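Kitchen fit-out, tap and splashback. August, 14:20

Pull-down tap, single lever on the right of the body. Dark brushed finish.

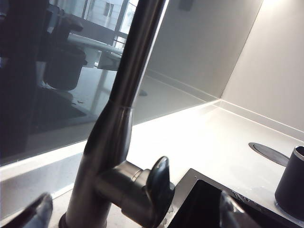 Job 3 on the list is the silicone along the foot of the glass. Old bead to come out first, then degrease and mask both sides. Asabe has the Fomitz cartridge; leave 20 hours before wiping down.

Glass shows every smear. Microfibre only, no cream cleaner on it or on the tap.

Lever stiff at the cold end. Check cartridge nut before ordering from Kubíček. Rūta to confirm part no. 1439.

Wall paint: second coat still to do.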